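**Emus** is a student robotics project based at Jerklow Technical College. It was founded by Edvin Boström, a lecturer in control engineering, and is open to students from all departments. Its subject is household work done by two-armed robots, with laundry as the main task. 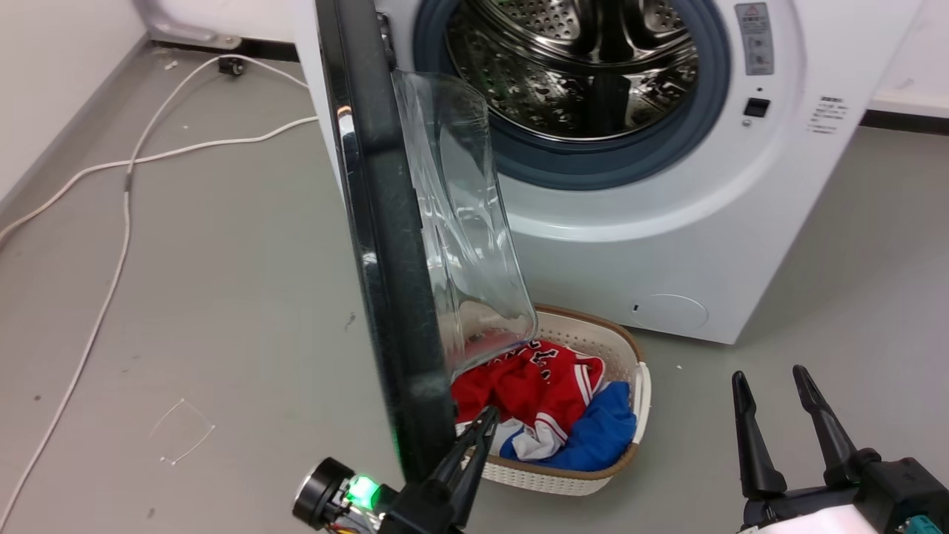
*The project's grippers at a front-loading washing machine, with a basket of clothes on the floor.*

## Organization

The club has 34 members, divided into groups for grippers, software and testing. Heiðrún Thygesen has led the testing group since its second year. New members join in October and complete a short safety course before working with the arms.

## Competition

Emus takes part in the Prustik Cup, a contest between college teams. Each team has 30 minutes to load a machine from a basket and close the door. Points are lost for dropped garments — a rule added after the first contest. The team placed fourth on its first entry and second on its next.

## Software

The control program, Bach, is written and maintained by the students.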